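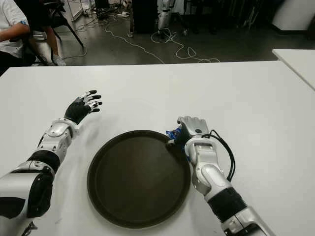
The Ferry to Derkbridge

Izzati Sopacua got to the landing at Rurnus a little after four. The ferry was tied up with its lamp off, and the man in the ticket window was eating soup from a jar.

"Is it going?" she asked.

"When the fog lifts."

She bought a ticket anyway. It cost 75 cents more than it had in the spring. She put the change in her coat pocket with her aunt's letter, which she had read on the bus and did not want to read again. The house was sold. The new people wanted the keys by the end of October, and if there was anything in it she cared about she should come and get it.

There was a bench under the roof with an old man on it. He moved his bag so she could sit.

"Derkbridge?" he said.

"My grandmother's house. On Justero Lane."

"Which one?"

"Number 68. With the green porch."

He thought about that. "Pană's house," he said. "She used to sell me eggs. She'd put in a bad one if she was mad at you."

Izzati laughed. She remembered the eggs, and the cold shed, and being sent out before school with a flashlight. 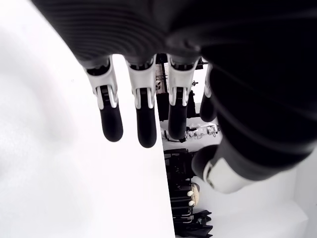 "What are you going back for?" he asked.

"I don't know. There's a clock. My aunt says it doesn't run."

"It never ran. She told time by the ferry."

The fog stayed where it was. A woman came down the hill with a dog, looked at the water, and went back up. The man in the ticket window rinsed out his jar. At ten to six he came outside, turned on the lamp, and unhooked the chain without saying anything to them.

They stood at the rail for the crossing. Izzati could hear the other bank before she could see it, a truck backing up and somebody hammering on wood. The old man had his bag between his feet.

"If you find any egg boxes in that shed," he said, "two of them are mine."

She said she would look.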